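From: Tanvir Khondokar
To: dewan-potluck list
Date: 2018-06-01
Subject: Re: Lost dishes, again

> I brought a blue casserole to the December supper and went home with a pie plate that isn't mine. I've asked twice. Could whoever has it please look in the back of the cupboard, and could we maybe agree on some kind of system before the next one? I'm not accusing anyone. I would just like to make lasagna again.

I've looked in the back of my cupboard. I do not have the casserole. I do have three lids that fit nothing I own and a ladle engraved "Best Uncle," which I've never been to anyone in this building.

On the subject of a system, we've had several. Masking tape on the bottom worked until the first trip through a dishwasher. Nail polish worked better, but half of Dewan House picked the same red. Then came the sign-out sheet, 12 lines long, on which four people signed for the same trifle bowl and the rest of the page went to a discussion of parking. 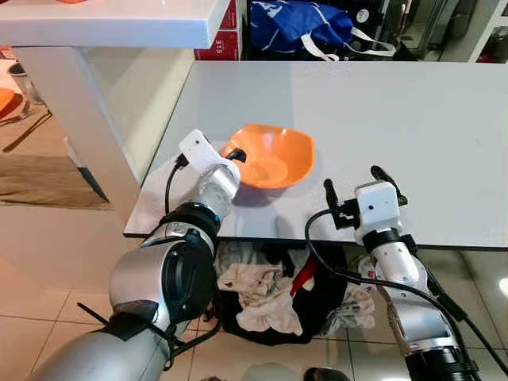

My own view is that we bring too much good stuff. A potluck is a place where you should expect to lose what you carry in, like a beach. My grandmother fed 80 people at a time out of dented pans she wouldn't have picked up off a curb, and every one of them came home, probably for that reason. Her good dishes stayed in the cabinet, where we were allowed to look at them.

So here's what I'd propose for the next supper:

- Plain dishes only. If you'd be sad to lose it, leave it home.
- Name and apartment number on the bottom, in paint pen. Stistislow Hardware has them by the register.
- Whatever is left at the end goes on the shelf outside the laundry room, for 4 weeks. After that it belongs to the building.

I know the last one will be unpopular with the person who has stored a fondue set on that shelf for two years — you know who you are, and so does everyone who does laundry.

As for bowls, cheap plastic is fine for salad, chips and anything else that doesn't come out of an oven. It weighs nothing, and if it goes home with the wrong neighbor you can be big about it. 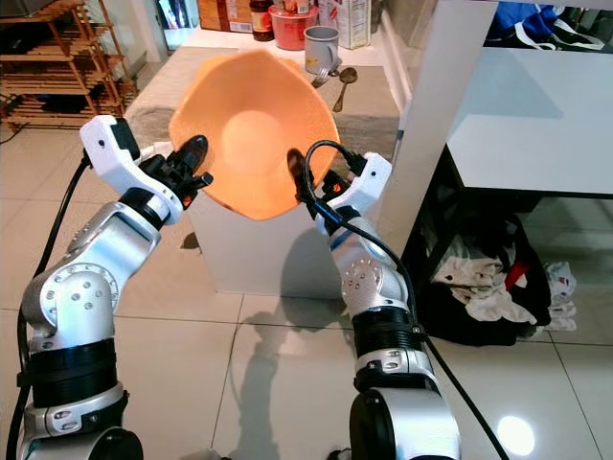
*Orange plastic bowl, wide rim.*

I'd also like to reopen the matter of serving spoons. Last time we had nine desserts and one spoon, and the spoon was in the chili. Please bring one per dish and tie some string around the handle.

If anybody objects to any of this, reply to the list and not just to me. My inbox is still recovering from the coleslaw thread.

Tanvir
Apt. 423

P.S. The pie plate sounds like mine. Is it the one with a chip on the rim? Keep it until the casserole turns up. I think that's only fair.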